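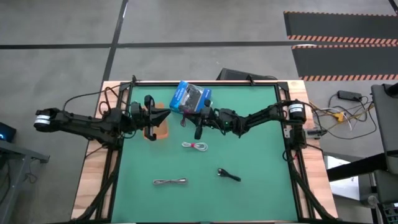 Buchanan Home Notes
Workshop and Storage
Posted 4/19/21

Keeping a Workbench Top in Good Shape

Most bench tops wear out early for dull reasons: glue left to harden, a wet can standing overnight, a knife run along the same line every time. The notes below cover painted tops, bare wood, hardboard and the rubbery cutting mats that many people lay over all three. They apply just as well to a folding table in a spare bedroom as to a bench in the garage.

Daily cleaning

Brush before you wipe. Grit dragged around under a damp rag scratches paint and leaves gray smears in bare wood. A cheap four-inch paintbrush gets into corners and along a raised edge better than a bench brush does. Brush toward you into a dustpan, then go over the top once with a rag wrung out in water with a drop of dish soap, and dry it with a second rag.

Don't use furniture polish on a work surface. Silicone from the spray gets into whatever you build or paint next, and the finish will pull away in small craters. Plain paste wax is fine on bare wood or hardboard. Put it on thin, wait 20 minutes, and buff it off. Keep wax away from any spot where you do gluing you care about.

Glue and paint drips

Wood glue comes up easily while it's still rubbery. Slide a plastic putty knife under it. Once hard, lay a rag soaked in warm water over the spot and leave it until the glue turns white, then scrape. On bare wood the grain will stand up a little afterward. Let it dry fully and sand lightly with 200 grit or whatever fine paper is in the drawer.

Epoxy needs heat. A hair dryer on high will soften a small drip enough to lift it. Stop if the paint around it starts to wrinkle.

Super glue on a painted top is best left alone or shaved flush with a fresh blade. Acetone takes off the glue and most paints together. On a cutting mat, flex the mat gently and the drop often pops off in one piece.

Latex paint drips peel off waxed hardboard with a fingernail. On unwaxed surfaces, rubbing alcohol on a rag will take them up, but try it on the underside first.

Cutting mats

Store them flat. A mat left leaning against a wall will take on a curve, and one left in a hot car may never lie flat again. If yours has a mild curl, put it in a bathtub with an inch or two of warm water for a few minutes, then dry it flat under some heavy books. Boiling water ruins them.

Lint caught in the cuts can be picked up with a kneaded eraser or a damp nylon scrubber moved in small circles. Turn the mat a quarter turn every month or so to spread the wear. The one on our bench at Mondham is 11 years old and has been turned that way since it was new. It has a soft patch in one corner and is otherwise fine.

Change the blade more often than you think you should. A dull blade needs more pressure, and pressure is what cuts through the mat.

Repainting a worn top

Do this in dry weather. We did ours in July and could use the bench again the same week. Paint dries in a few hours but stays soft for several days, and anything heavy set down too early will stick or leave a print.

Take everything off, including the vise if it unbolts. Wash with dish soap and water, rinse, dry. Sand until the shine is gone. Fill gouges with two-part filler, which holds up better than spackle under a hammer. Prime bare spots, then prime the whole top if more than a third of it is bare.

Use porch and floor enamel. Wall paint is too soft. Two thin coats with a foam roller are enough, with a light sanding between them. Pale green and pale gray are both easy on the eyes under a bright lamp, and small dark screws show up well on either one. White shows every mark and throws glare. 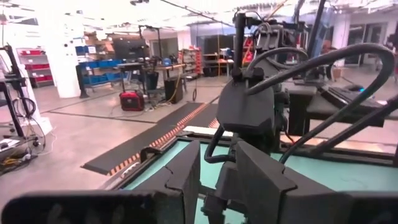

Can I paint over old varnish without stripping it?

If the varnish is sound, sanding it dull is enough. Wash it first, sand with medium paper, wipe off the dust and use a bonding primer before the enamel. Varnish that is flaking or sticky has to come off, because the new paint will only hold as well as whatever is under it.

Raised edges

A low strip around the edge keeps screws and drill bits from rolling onto the floor. Half an inch of height is plenty. Leave one short gap so that sawdust can be swept out, and leave the side you clamp to open. Screw the strip on from below if you can, so it can be taken off for a large job.

If you already have a strip and it collects dirt in the inside corner, run a thin bead of clear caulk along the joint and smooth it with a wet finger. It wipes clean after that.

Small parts

Muffin tins work. So do the lids of takeout containers. The Ninari stacking trays we bought for the Terthorpe shed are good for washers but too shallow for wood screws, which spill when you lift a full stack.

Label the end of the tray that faces you, in marker on masking tape. Replace the tape when it starts to curl.

Before you leave it for the winter

Take wet things off first: paint cans, glue bottles, sharpening stones. Water-based glue that freezes is usually finished. Wax bare wood and any cast iron. Lay an old cotton sheet over the top. Plastic sheeting traps damp against the surface, and you'll find rust rings in spring wherever a tool was left under it.

Rags used with oil finishes should be spread out flat outdoors until stiff before they go in the trash. Don't leave them wadded up on the bench.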